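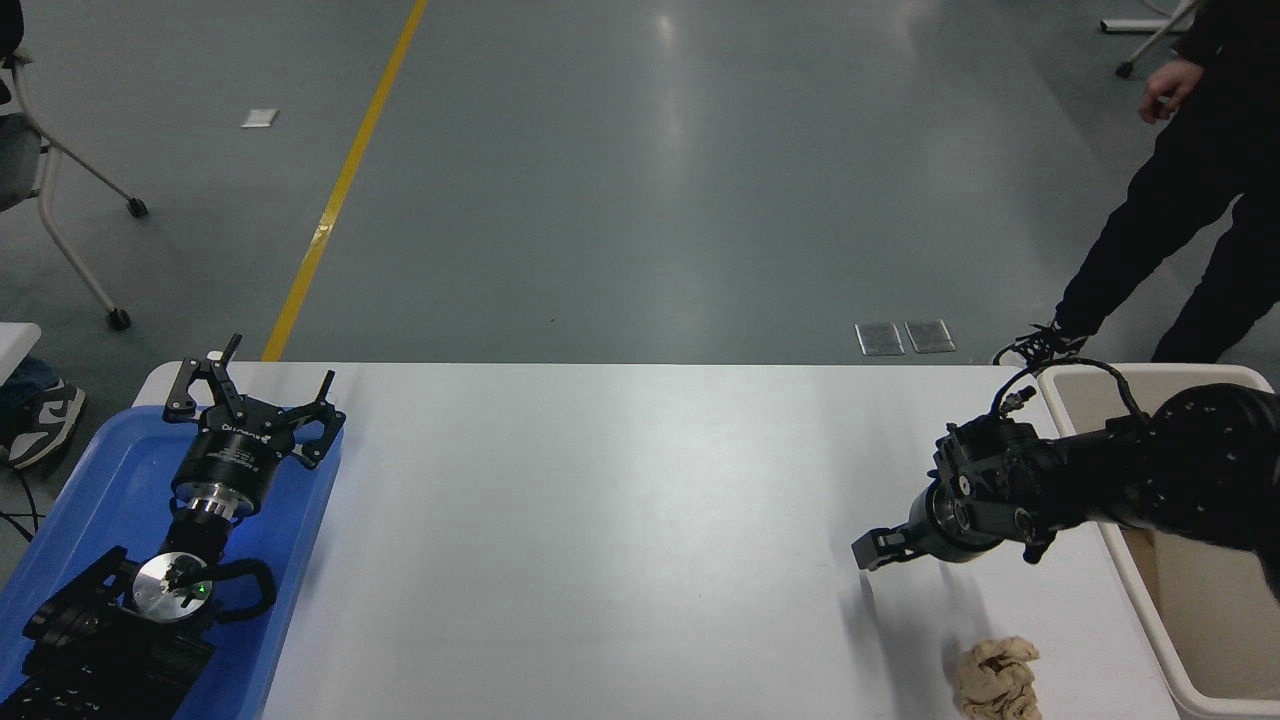
White work table with the beige cloth, the blue tray and the white bin, Bromadley open day.

We drove out to Bromadley for the Plernetti open day on 2023-09-30. It is 84 kilometres from our place, the last 13 on gravel, and parking was in the paddock beside the building. Entry was free. You signed a sheet at the door and got a paper map, which had the toilets marked on the wrong side.

The main hall has a grey polished concrete floor with yellow lines painted on it. We were asked to follow the lines between stops, and most people did. There are small metal plates set down on the floor in places, so watch your step if you have a pram.

I spent the most time at the folding and tidying area. The table I stood at was a plain white rectangle. A beige cloth lay bunched up near one edge, with a white plastic bin to the right and a blue plastic tray of parts on the left. I liked the tray. Everything on it was dark or silver and showed up well against the blue, and I have since bought one in the same colour for my shed.

A sheet on the wall explained that cloth is harder to tidy than boxes because it never lands the same way twice. Anyone who does laundry for a family of five could have told them that.

After that we went through to the Mallet room, where the shelving is kept. It was crowded and I couldn't hear the talk from the back. The Bronham display next door was better, with 61 kinds of storage bin stacked by size and a price list you could take home. The lids are sold separately.

Lunch was a sausage sizzle out the front, cash only. The tour took about 60 minutes, plus the wait. There is another open day in October, and I would get there before the morning tea crowd. Bring a jumper, as the hall is cold.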